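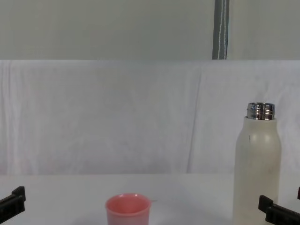

How to set up a pouring task on the Trumex two-arm kit

Pouring is a good second job to teach the Trumex once you have done the basic pick and place. It needs one arm, one bottle and one cup. Allow 31 minutes for the first attempt, longer if the arms still need calibrating.

96 shares | 13 comments

What you need

The Trumex kit with both grippers fitted, the Jullano control software, a bottle with a screw neck and a wide plastic cup. Take the cap off the bottle before you begin. A plain cloth behind the table helps the chest-height camera pick out the bottle.

Step 1. Place the cup a little left of the middle of the table and the bottle to the right, with a clear gap between them. Fill the bottle no more than half full.

Step 2. In Jullano, open Tasks, choose New and pick "Pour". Set the right arm as active and the left arm to Hold.

Step 3. Guide the right gripper to the bottle and close it on the body, well back from the neck. Set the grip to Medium. High can squash a thin bottle.

Step 4. Lift, bring the neck over the cup and tip slowly until the mouth points left and slightly down.

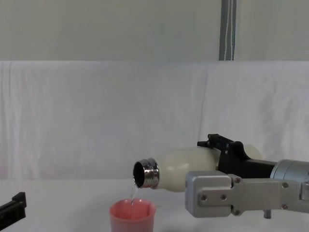

Keep the neck low over the cup and hold the angle steady. If the water runs down the outside of the bottle, tip a little further. If it overshoots the cup, slow the wrist down under Speed.

Step 5. Turn the bottle upright, put it back and press Save. Run the task once with an empty bottle before you use water again.

The Pangilinan drip tray is sold separately and fits under the cup. Tridby stocks it along with spare fingers. Jullano stores up to 1000 saved tasks, so keep your early attempts until you have one you are happy with.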